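Nidby Surine gripper fingers: two stars, one of them for the packaging

I bought the Surine fingers because the old ones had started to creak. They're white, they look smart, and Nidby says they're good for 1000 hours between checks. Ours reached 155.

The fault is a dull one. The finger works its way round on its mount by a hair, the marker on the front goes with it, and the arm carries on with great confidence to a place slightly to the left of where it should be. No alarm, no stop, just error 2094 in the log, filed under "information".

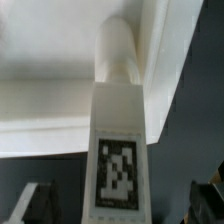 Coelho writes: Same code on mine. The manual says to ignore it, so I did, and then I bought a new tray.

I went through the usual cures. Tightened everything, recalibrated, swore, recalibrated again. It held for 6 days.
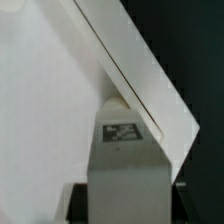
What bothers me more is the safety side. With two arms sharing a table, a finger that lies about its position ought to bring the whole lot to a halt. The Surine treats it as a matter of taste. I now keep the speed turned right down and one hand near the stop button, so it's automation in a fairly loose sense.

Support sent me a drawing of a different finger. 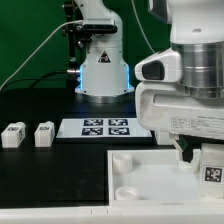
Nunex replied that a dab of thread lock on the mount cured theirs, though you'll never get the finger off again.

I may try it in March, when the warranty's gone.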